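Surface Finishes, Unit 4: Printed Stone Patterns
Handout, 2021-03-11

Printed patterns copy the look of stone at low cost. The image is made from a scan of a real slab, and the same scan repeats along the roll. The Uvholm roll we use in class repeats every 84 cm.

Veins are the darker or brighter lines. The ground is the color between them. Name the ground first, then the veins.

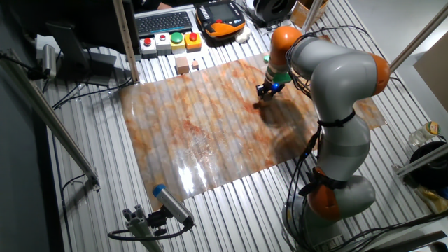 Fig. 1. Marble print with rust orange, tan, cream and pale gray.

Gloss changes how a color reads. Judge samples from two sides, and turn off any lamp directly overhead. On the Perić gloss scale, 16 or less is matte and 55 or more is glossy. 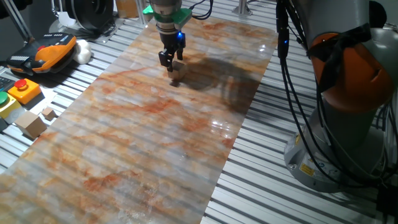 Fig. 2. Glare on a shiny marble print.

For next time: read the Aveck booklet up to the part on seams. Bring one printed sample and one piece of real stone, any size. Write down the ground and vein colors of both.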